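Re: [mathstories] Read-alouds for division with remainders, grades three to five
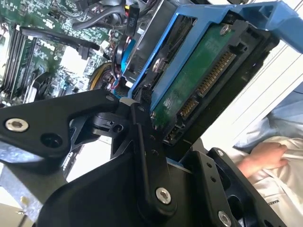 Hard drive in a blue caddy, over an open desktop computer.

Hello all,

I am replying to the message from 6th May, quoted below, and I have left most of it in so the newer subscribers can follow.

> We are putting together a short list of picture books and early
> chapter books that have real arithmetic in the plot. Division is
> the topic we are weakest on. We have plenty of counting books and
> far too many books about pizza and fractions. What we want is a
> story where the remainder matters to what happens next.
>
> Someone mentioned The Bricks of Tasar at the regional meeting, but
> our library does not have it and the summary in the Cedetine Press
> catalog is one sentence long. Has anyone used it with a class? In
> particular:
>
> Is the math correct all the way through? We were burned last year
> by a book with a wrong answer printed in the back.
>
> How long does it take to read aloud?
>
> Does it need the other Tasar books first?
>
> Also, we have a mixed group of third and fifth graders, and
> anything on how it goes over with the older ones would help. The
> fifth graders tend to decide a picture book is beneath them before
> we get past the cover.

I have used it two years in a row with fourth graders at Dradden and once with a mixed group in the after-school program. I'll take the questions in order and then add some notes on the activity pages.

Is the math correct?

Yes, with one thing to watch. I worked every problem in the book before I used it. The main one runs through the whole story. The kingdom has to move 2972 bricks up the river to rebuild a wall before the giant comes back. The girl who keeps the brickyard records is the only person who knows how many there are. The bricks go first by cart and then by barge.

A cart holds 40 bricks. The brickmaster divides, gets 74, and orders 74 carts. That leaves 12 bricks sitting in the yard, and of course the hole in the wall is exactly 12 bricks wide. So the remainder does what the earlier message asks for. You need 75 carts, and the class can see what goes wrong when you write "74 remainder 12" and stop there.

Later the bricks are moved to barges. The river pilot will only leave if every barge carries the same number, or they tip in the narrows. The brickmaster wants to use all six barges. That gives 495 on each with two left over. The girl tries five and gets 594 with two left over again. Four works, 743 on each and none left. The text only shows the sums for six and four. Five is mentioned in a single line, "five was no better," and my students always want to check it, so leave time for that.

What you have to watch is the illustration on the barge spread. The text says four barges and the picture shows the whole fleet tied up at the dock, so you get six. It is not wrong, as the other two are supposed to be left behind, but it is not explained until the next page. I had a student who was sure the book had made a mistake. I now turn the page quickly.

I have the second printing. I compared it with the copy at the Rees branch library, which is a first printing, and found one difference. In the first printing the answer key gives the remainder for the cart problem as 2. It should be 12. If you buy used copies, check the last page. I would guess that is the kind of error the earlier message was talking about, though it sounds like that was a different book.

How long is it?

Straight through, with no stopping, it is a long picture book. I would not try it in one sitting with third graders. I split it at the point where the carts leave the yard. The first half sets up the problem and I stop before the brickmaster orders the carts, so the students can say how many they would order. The second session starts with their answers. It took two class periods for the fourth graders, and with the after-school group we used three shorter sessions.

The prose is fairly plain. There are some words that needed explaining, mainly kiln, ballast and toll. The giant does not talk much. If you do voices, the river pilot is the one to save it for, with most of the dialogue in the second half.

Does it need the other books?

No. It is the third one published but each stands alone. The same girl is in all of them, and there is a goat that turns up without any introduction, which did not bother anyone. For the record, the first is The Gates of Tasar, on place value, and the second is The Baker of Tasar, on multiplication. I think the first is the weakest. The plot stops for several pages while a gatekeeper explains the tens column, and my class drifted. The Baker is good and could go on the same list if you have room for multiplication. A fourth, on measurement, was announced for September, but the Cedetine site has no cover or page count for it yet.

How do older students take it?

Better than I expected, with some preparation. I did not show them the cover. I wrote the cart problem on the board the day before, without mentioning a story, and asked for answers on slips of paper. In the mixed group most of the fifth graders wrote 74 R 12, which is what they have been trained to write. Then I read the first half. Once the wall had a hole in it they were interested in who had written what. After that I had no complaints about it being a picture book.

I also gave the fifth graders the barge problem with the question turned around. What numbers of barges would work, if the pilot could have as many as he liked? They got one, two and four fast and then got stuck. The next one is 743, since 743 is prime, and it took them a good while to convince themselves that nothing smaller would do. One pair made a list and tried every prime up to 23. Then they tried 29, which they did not need to, and it did not go in evenly either. That was the best piece of math that came out of the whole thing and it is not in the book.

For third graders the numbers are too large. They can follow the story, but dividing a four-digit number by 40 is past what mine could do. I made a small version with 52 bricks and carts that hold eight. That gives six carts with four left over, and they can do it with counters. Then when you read the book they know what is coming, and they enjoy knowing it before the brickmaster does.

Activity pages

The printed activity pages in the back are not much use. There is a maze, a coloring page of the goat, and one page of bare division problems with no story attached. I have used the maze on a day with a substitute.

There is a separate teacher packet you can download from Cedetine. It is better, but it is written for an older edition of the standards and the grade levels are off by one in places. The cart-loading worksheet is the one to print. Skip the bar graph.

Cost and copies

I bought one hardcover out of my own supply money. The paperback is cheaper but the binding on the one I borrowed was already going. Rees has one copy and it is usually in. If your library is in the same loan system you should be able to request it. The big flat size is worth having for reading to a group, as the brickyard record pages have numbers written into the artwork and they are hard to read from the back of the room even so. I copy those onto the board.

Other titles

I don't have many to add for division. There is a short chapter book about a ferry that has the same "one more trip" idea, but I read it as a library copy and no longer have the title. If anyone recognizes it, please post. The ferry is blue and there is a subplot about a lost hat.

I would also be glad to hear of anything where the remainder gets split up into fractions, with money or food or anything else. In Tasar it is always whole bricks, and my students came away thinking you always round up. We had to spend a day on that afterward. I used a problem about packing full egg cartons, where you round down, and one about sharing ribbon, where you do neither. A story would have done it better.

The small version with 52 bricks is on a single sheet. I can send it to anyone who writes to me off list. Please say whether you want it with or without the answer.

Grade four, Dradden

To leave the mathstories list, send a blank message with "unsubscribe" as the subject.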